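Secondary glazing on a north bedroom, one winter on

12 Jul 2018

I said in the last post that I would write up the bedroom window once it had been through a full heating season. It has now been through one, and I have the logger data off the old laptop, so what follows is the detail for anyone considering the same job.

The house is on the Sitdale side of Garnivcombe, stone at the front and brick at the back, with solid walls throughout. The bedroom has a single sash window facing slightly east of north. The sashes are original as far as I can tell, with 3 mm glass in the lower panes and something thinner and wavier in the upper ones. I did not want to replace them. I also did not want to spend another winter mopping the sill before breakfast.

What was wrong with it

There were two separate problems, and I spent the first year treating them as one. The first was draught. Air came in at the meeting rail and down both sides of the lower sash, where the staff bead had been painted so often that it no longer sat anywhere near the wood. The second was condensation on the inner face of the glass, which depends on surface temperature and on how much water is in the room air. Fixing the draught on its own made the condensation worse, as I ought to have expected. A leaky window is a crude ventilator.

I put brush strip in the parting and staff beads in the first autumn. It took a weekend and cured most of the rattle. By the middle of that winter the lower panes were running with water every morning, and black spots had appeared in the bottom corners of the reveal.

Choosing a system

I looked at three types. Magnetic acrylic sheet is cheap and light, but a pane of this size bows if it is thinner than 4 mm, and at 6 mm the cost advantage has gone. Hinged units need clear space in the room to open, and the radiator shelf was in the way. That left a vertical slider, which copies the split of the sash behind it and lets you reach the catch without removing anything.

I bought a kit from Rathjen, who supply an aluminium frame cut to your sizes with the glass already in its carriers. The opening is 800 mm wide at the narrowest point. It is not 800 mm wide anywhere else, and this matters, because the frame has to be ordered to the smallest measurement and the difference made up with packing. I measured at top, middle and bottom, then both diagonals, then did it all again a week later and got the same figures to within 2 mm. The kit came to £304 including delivery.

The bed stands close enough to the window that it was the first thing to suffer from cold air falling off the glass. Moving it to the opposite wall was not possible without blocking the door, so any improvement had to be made at the window itself.

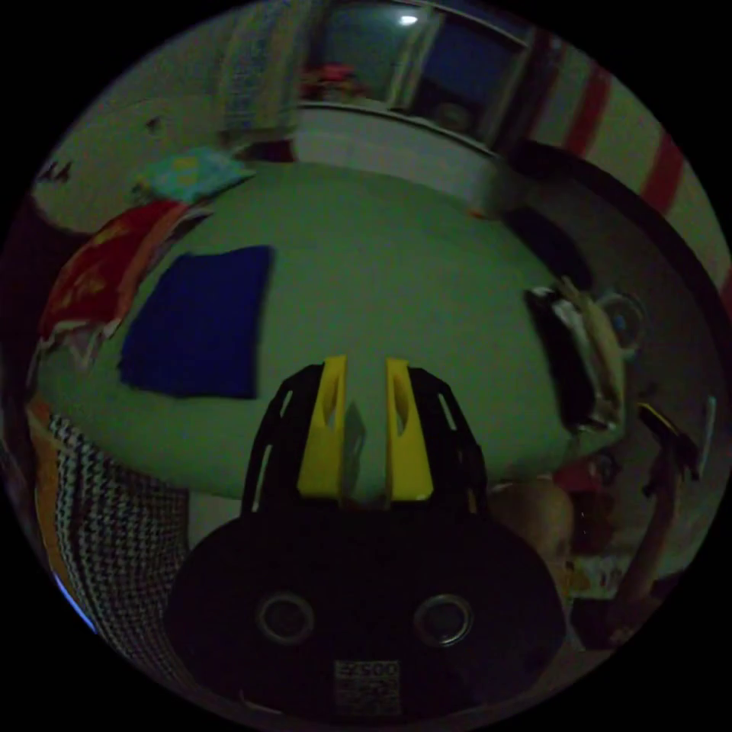
Fitting the frame

The instructions assume a timber lining to screw into. Mine is softwood on the sides and plaster over stone at the head, so I fixed a planed batten across the top first, bedded on a continuous run of acrylic sealant and held with four plugs and screws. The side members went straight into the lining. I used plastic horseshoe packers behind each screw and checked the frame for square after every one. An aluminium section will follow a crooked wall quite happily if you let it, and then the sliders bind.

The gap between the old glass and the new came out at 54 mm, measured at the lower sash. For heat loss anything much above 20 mm makes little difference. For noise a larger gap is better, and I would have gone wider if the sill had allowed it.

Sealing is the part I would take most care over. The inner window needs to be as airtight as you can make it. The outer one should be left to leak slightly, so that any moist air reaching the cavity can get out again. I had to take the brush strip back out of the top sash to achieve this. With it in place the cavity misted on every cold night of the first fortnight. With it out, the mist cleared by mid-morning and eventually stopped forming except in hard frost.

Measurements

I ran two loggers, one on the bedside wall at pillow height and one on the inner sill. Both are the cheap sort and I would not trust either to better than half a degree, but they agree with each other when placed side by side.

Before the work, the sill sat well below the room temperature overnight and frequently reached the dew point in the early hours. Afterwards the difference between the two loggers fell by more than half. The room itself was only slightly warmer at a given thermostat setting. Relative humidity rose a little, as it was bound to with less air passing through, and I now open the door for a while in the morning and run the landing fan.

I have not tried to work out a payback period. One window in one room makes no visible mark on the gas bill, and last winter was colder than the one before it in any case.

Noise

The Drevton road is at the bottom of the hill and carries quarry lorries from early morning. They are still audible, but the higher part of the sound has gone and what remains is a low note as they change down. I have no meter, so that is an impression only.

Faults and things left to do

The left-hand slider channel collects grit and needs a wipe with a dry brush every month or so. Do not oil it. The lower pane has a slight rattle when the landing door is shut hard, which a thin strip of felt in the carrier should deal with.

I repainted the reveal in June with an ordinary emulsion after treating the spotting, and so far it has stayed clean, though summer is no test. The back bedroom is next. It has a casement with a stone mullion, and the kit for that will need two separate frames.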